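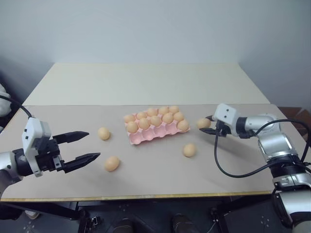 Figure 3. The egg station, with the right gripper holding an egg beside the carton.

Unit 9: Faults in Gentle Handling
Course notes, Sitside workshop, 18 December 2020

I have a soft spot for this unit, so please bear with me if I go on a bit. We had a cracked egg during the December runs on the Stetsiuk bench, and it has taught me more than a good many clean runs ever did!

The short version is that the right gripper kept closing after it had touched the shell. The log shows a grip force of 15 newtons against a limit of 9, and the limit check never fired. The Hisen controller was reading a stale force value -- the last one from before contact -- and it was perfectly happy with it.

When you write up the fault, please keep these apart:

Fault: the force reading stopped updating.
Failure: the gripper squeezed past its limit.
Harm: one broken egg, and a sticky finger pad.

Now imagine a hand in place of that egg, and you will see why I fuss. Press the stop before you reach in, even to pick up a stray egg, and wait for the Skarnimov panel to show that both arms are off.

For next time, read the log from line 98 onward and mark where the readings freeze.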